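Teaching the arm to work inside a desktop computer: how we record demonstrations by remote control

Written by Giang Trương, with corrections from Mererid Hopkin

In October our group at Dillton started to record demonstrations for computer repair work. The robot learns from what a person does with the remote handle, so the quality of the person's movement is the quality of the data. I trained the last three operators and each of them asked me the same questions, so I decided to write the answers in one place.

This page is for the person who sits at the handle. It does not cover the training of the model. For that, please ask Hòa Âu.

What you need before you start

One desktop tower with the side panel taken off. Check that the power cord is disconnected and that you have waited a few minutes after disconnecting it.

One fixture for the small board, fastened to the table on the left of the computer.

The remote handle, charged. The charging light must be green and steady.

The Plumier recording program, version 9 or later. Older versions lose the gripper signal when the session is long.

A second person for the first day. After that you can work alone.

Step 1. Place the computer

Lay the tower on its side with the open side up. The power supply should be at the edge nearest to you. We keep this position for every recording, also when the computer is a different model. If you turn the case, even a little, the old demonstrations and the new ones do not agree, and Hòa will write to you about it.

Push the case against the two stops on the table, then try to move it with one finger. If it moves, tighten the stops. The aluminum slats are slippery and a case that slides 5 mm during a recording makes that recording useless.

Step 2. Tidy the cables, but not too much

In our first sessions we tied all the cables away, very clean. The robot then learned very well to work in a very clean computer, and it failed in a normal one. Now we leave the cables inside as they come, and we only move a cable if it lies directly over the slot we need. Change the cables a little by hand between recordings. Lift a loop, let it fall another way, and go on.

Step 3. Put the board in the fixture

The small board stays between the slotted blocks. Press it down until it touches the bottom of the slot. Do not use tape. One operator used tape and the gripper pulled the whole fixture off the table.

Step 4. Wake up the arm and take control

Press the enable button on the handle for two seconds. The light on the front of the gripper becomes blue when the handle has control. If the light is off, do not move the handle, and go back to the program to see the error message.

Hold the handle with your elbow on the armrest. Many new operators hold the arm in the air because they feel more free like this, but after ten minutes the hand begins to shake and the shaking goes into the data.

Step 5. Practice the approach

Before you record anything, spend fifteen minutes only on coming down into the case and going up again. Come down slowly from above the middle of the motherboard. Stop when the fingers are just over the board, wait for one full breath, and then go up by the same way. Do not touch anything yet.

The hard part is the right side, where the drive cage stands up. From the operator's chair it looks farther away than it is. Keep the wrist straight until you are above the cage, and turn it only in the open space in the middle. 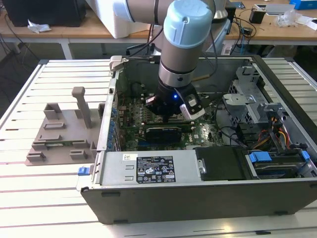 Gripper just above the motherboard, with the small green board in its fixture at left.

When you can do the approach ten times without touching the case, you are ready for the real task. Đức Trương needed one afternoon for this and I needed two days, so please do not worry if it takes some time.

Step 6. Record one demonstration

Press Record and keep still for one second. The program needs this second to find the start.

Move to the fixture and open the fingers only a little wider than the board. Close slowly. You will feel a small vibration in the handle when the fingers have contact, and then you stop closing. More force does not help and it can bend the board.

Lift straight up until the board is free of the blocks. Go over to the computer at one height, without going up and down on the way. Bring the board above its slot, pause, and correct the angle before you go down. If you correct the angle while you go down, the robot learns to do both at the same time and it scratches the slot.

Push the board in, open the fingers, go up, and keep still for one second again. Press Stop.

A good demonstration takes less than a minute. If you are slower than this, finish it anyway and mark it "slow" in the program. Slow ones are still useful to us.

Step 7. Mistakes, and what to do with them

If you miss the slot and then find it on the second try, keep the recording. Mark it "recovery". The robot must also see how a person comes back from a small mistake, and in the first set we had almost none of these.

If you drop the board, stop the recording and mark it "failed". Do not delete it. Take the board out with plastic tweezers - never with metal ones - and look at the pins before you use it again.

If the gripper hits the case hard, press the red button, release the handle, and call Aba Ansah or me. The arm must be checked for position before the next recording. It takes five minutes. Please do not skip it, also when everything looks normal.

Step 8. Save and name the files

The program gives each recording a number. You add your initials and one word for the state of the cables: "low", "mixed" or "high". For example, recording 527 is saved as 527_GT_mixed. Do not use spaces in the name. The script from Bratwood that copies the files at 6 in the evening stops at the first space and the rest are not copied.

How many are enough?

Our first model was trained on 313 demonstrations and could bring the board to the slot, but it pushed it in only when the angle was lucky. We now have 3,501, from four operators, and the pushing is much better. More operators helped us more than more hours from the same operator. Everybody has a personal way to turn the wrist, and I think the robot should see several of them.

Work for 40 minutes, then rest for ten. I looked through my own recordings and the ones from the end of a long session are clearly worse, with small jumps when the fingers close.

Common problems

The arm follows the handle too late. Close the other programs on the recording computer. If it is still late, restart Plumier first and the arm second, in this order.

There is no vibration at contact. The handle battery is low. Charge it before you continue.

The board does not leave the fixture. You are probably lifting at an angle. Put it back, open the fingers, and start from directly above.

The arm stops over the drive cage. You reached the joint limit. Go back the way you came, straighten the wrist, and try again from the middle of the case.

Changes to this page: Mai added the note about spaces in file names. I changed the rest time from five minutes to ten.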